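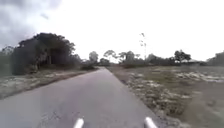
04/08/2019

Walked out along the Bamatholm road again before supper. Bảo Diệp swears it has been resurfaced and I suppose it has, but I'm not ready to cheer. It looks smooth now. Give it one hard winter. They still haven't painted a line on it, and at the narrow end I wouldn't want to meet a truck.

The notice from Dondetti says the job cost $3849 for the patching alone, which sounds either much too low or like somebody left a page out. It also says the verges will be "restored" by May. Restored to what? It's sand and dead grass on both sides and has been for as long as I've lived here. I don't believe a bag of seed will change that.

The big trees on the left are still the best thing about the walk. Dark as a cellar underneath. There was talk of thinning them for the sake of drivers, and I'll believe that's been dropped when I see it in writing.

Then the field. Bảo Diệp thinks it could be hay again if someone took it on. I said look at the pale patches and tell me what you'd cut. We went back and forth on that for nearly 600 yards and neither of us gave an inch. I do like the flat-topped tree way off past the end of the road - always have - though I've never once walked far enough to find out what it is. Bảo Diệp says acacia. I doubt it.

Left knee sore by the time I got home. The new shoes were supposed to fix that too.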